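Small Spaces Board > Storage and Organizing > Clear drawer units: worth it or just more plastic?

tinroof_21
Posted 7:40 am

Everyone on here keeps telling newcomers to buy one of those little white units with the see-through drawers, and I'd like somebody to make the case properly. I've had a Numwood one for two years. Four drawers, two small ones side by side on top and two full-width ones under them. It cost me 31 dollars and as far as I can tell all it does is let me look at my mess through plastic.

My complaints: the drawers have no stop, so a good tug on a small one and you've got batteries all over the lino. The lid collects dust. And the clear fronts mean you have to keep the inside tidy or the whole thing looks like a junk shop window.

Same layout, for anyone who doesn't know the type:

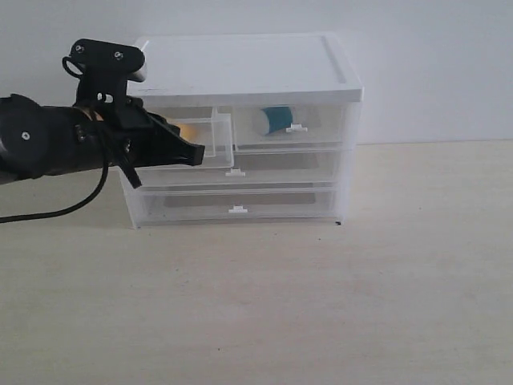
White lid, four clear drawers, top left one pulled partway out.

What am I missing?

marg_in_the_shed
Posted 8:15 am

You're missing labels.

tinroof_21
Posted 8:22 am

If I have to label a clear drawer then what was the clear for?

Bogdan Mocanu
Posted 9:05 am

Fair question. I'd defend them, within limits. Even in your picture I can tell there's something orangey-yellow and round in the top left drawer without pulling it right out. Try that with a shoebox. For kids' stuff, craft bits or anything with a strong colour they do the job. For screws and chargers everything goes to grey soup and you may as well have solid fronts.

On the missing stop, my Donari has a small lip at the back of each drawer. You have to lift to get it past. Check whether yours has one that's worn down.

quollhouse
Posted 9:31 am

Hard disagree on "you can tell what's in it". You can tell the colour of what's in it. The body on that one is frosted, so once the drawer is shut you're looking through the front and that's your lot. I bought two for the laundry in February on the strength of threads like this and went back to ice cream tubs within a month.

Bogdan Mocanu
Posted 9:44 am

Ice cream tubs aren't see-through either, though?

quollhouse
Posted 9:50 am

They were free.

marg_in_the_shed
Posted 10:12 am

Where does it live, tinroof? Half the grief with these is people putting them at the back of a deep bench where you can't get a straight pull. You end up dragging the small drawers out crooked and they bind. Mine's at the front edge of the sideboard and I've never had one jam.

tinroof_21
Posted 12:35 pm

On its own against the wall. I'm not short of room, which is sort of my point. I could put nearly anything there.
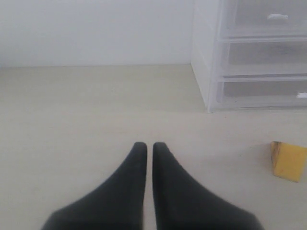

Plain white wall, pale beige surface, side of a unit over to the right.

I've been thinking of a timber set with proper runners. Amin had one for a sensible price but the depth was wrong.

dropsheet
Posted 1:03 pm

That's a lot of beige.

Don't go timber for small stuff, you'll pay four times as much and the drawers will stick every humid week of summer. I had a Skalar one, 19 dollars at a clearance, and the plastic was thinner than yours looks. The bottom drawer bowed once I filled it with paint tubes. So my advice is keep the heavy gear out of the wide drawers, and I don't care what the box says about load.

quollhouse
Posted 1:20 pm

So: nothing heavy, nothing grey, nothing small, and it has to sit at the front of the bench. Terrific product.

marg_in_the_shed
Posted 1:26 pm

Buttons. Ribbon. Tea bags. Bandaids. I could go on.

tinroof_21
Posted 6:48 pm

Checked for the lip Bogdan mentioned. There is one — barely. It catches if I pull slowly, so I'll concede that one. Dust on the lid stands as a complaint. I've shifted the batteries to the bottom drawer and I'll give it another month before I price up the timber. If it bows, dropsheet gets to say so first.

dropsheet
Posted 7:02 pm

Batteries are heavy, mate. Put them up top and go easy on the drawer.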